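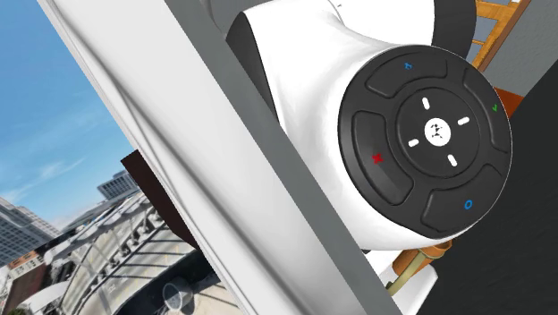 6 Teaching a task by hand guiding

6.1 General

This section applies to operators who have completed the Hollis induction. Hand guiding may be used on the physical arm, or by remote control in the Stastex simulator. The control pad is laid out in the same way in both cases.

6.2 Controls used in this section

Green check mark (right): accept the current position.
Red X (left): reject the position or leave the menu.
Blue circle (lower): open or close the gripper.
Blue pin or marker symbol (upper): save a named point.
Centre button: start or end guiding.

6.3 Procedure

1. Set the speed limit to 15 per cent.
2. Press the centre button once and wait for the tone.
3. Hold the arm by the link next to the pad. In the simulator, use the hand controller.
4. Move the arm slowly to the first position and press the green check mark.
5. Repeat step 4 for each further position. A task needs at least six positions and may not exceed 566.
6. Press the centre button again to end guiding.
7. Play the task back once at the reduced speed before storing it.

Note: A rejected position is removed from the list at once. Positions accepted before it are kept.

Note: If the pad is turned away from the operator, read the symbols and do not rely on the place of each button.

CAUTION: Keep fingers clear of the joints on either side of the pad while the arm is being moved.

CAUTION: A task taught in the simulator must be checked by a supervisor before it is run on a physical arm. Allow eight seconds after loading before pressing any button.

Questions about this section should be sent to Ataahua Goodwin, Training Office, Cudell.

Issued December 2023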